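Washing and storing table grapes

Farkholm kitchen notes, revised 2022-03-17

Grapes keep longest when they are stored dry and washed only in the amount needed. The method below suits red, black and green table grapes sold on the stem.

What you need
A large bowl, a colander, bicarbonate of soda, a clean tea towel and a container with holes or a loose lid. The Brestard 2-litre tub works well, as does the punnet the grapes came in.

Sorting
1. Lay the bunch on a tea towel and remove any split, soft or mouldy fruit. Mould spreads by contact, so take the grapes on either side as well.
2. Leave sound grapes on the stem. Pulling them off opens a small wound at the top of each one.
3. Do not rub off the pale bloom. It is a natural wax and slows moisture loss.
4. Line the container with kitchen paper, add the unwashed grapes and place it at the back of the fridge – away from onions, as grapes take up smells.

Washing
1. Cut the bunch into small clusters with scissors.
2. Fill the bowl with cold water and stir in 2 teaspoons of bicarbonate of soda.
3. Add the clusters and move them gently by hand for 3 minutes.
4. Drain in the colander and rinse under a running tap.
5. Spread on the towel for 20 minutes. Turn the clusters once.
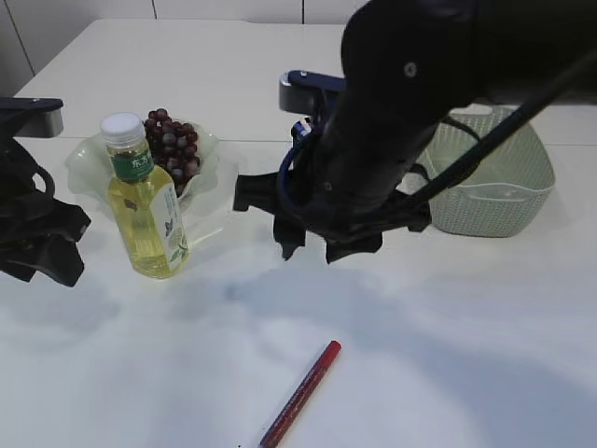

Dark red grapes in a ruffled glass bowl, with a bottled drink.

Serving
Take grapes out of the fridge shortly before they are eaten. A wide bowl is better than a deep one, as the weight of a tall pile bruises the fruit at the bottom. Washed grapes left over from the table should be dried again and eaten the next day.

Freezing
Remove the stems, dry the grapes fully and freeze them in one layer on a tray. Once hard, move them to a bag and press out the air. A 567 g punnet fits in one medium freezer bag. Frozen grapes go soft when thawed – use them straight from the freezer or cook them.

For young children, cut every grape lengthways into quarters, including grapes that have been frozen and thawed.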